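Score the Push, Not the Pick

Most student manipulation contests still grade one thing: did the gripper close on the part and put it in the bin. I have judged the Faulkner club league for 4 seasons, and I think that rule is teaching the wrong lesson.

A two-jaw gripper hides bad work. If the camera calibration is off by half an inch, the jaws center the part anyway and the team gets full marks. Last season 34 teams entered the Jaretow round. Most log sheets I read had no error figure for the camera at all, and the scores gave no reason to write one down.

Pushing with a single rod does not forgive this. Touch a cube a little off center and it turns. Touch a star on a point and it goes somewhere else. The team has to know where the block is, which face it will meet and how much the board drags on it. Those are the things a beginner should be measuring.

The usual complaint is that pushing is slow and dull to watch. It is slow. One team at our August session logged 3,248 pushes and threw out 351 of them for bad contact. I would trade ten clean pick-and-place videos for that log. It showed which shapes gave trouble and at what approach angle, and the team's second controller was built from it.

Cost also counts. The Mamico gripper kit eats most of a school's parts budget and wears out at the finger pads. A rod is a piece of round stock with a rounded end. The money saved can go into a decent camera mount.

My proposal to the league is narrow. Keep the pick task at half the points. Give the other half to a push task on a plain wooden board, with blocks of mixed shape and color, final position measured against a target, and the log graded along with the result. Teams that use the Kukedex planner may keep it, provided they report the contact model they chose and its settings. A run with no log should score zero, even if every block ends up in the right place. 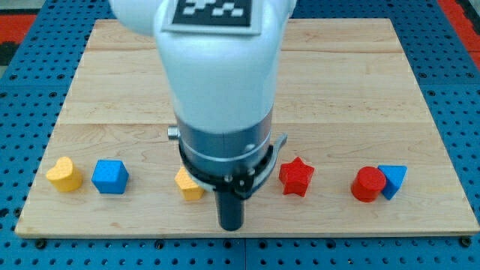
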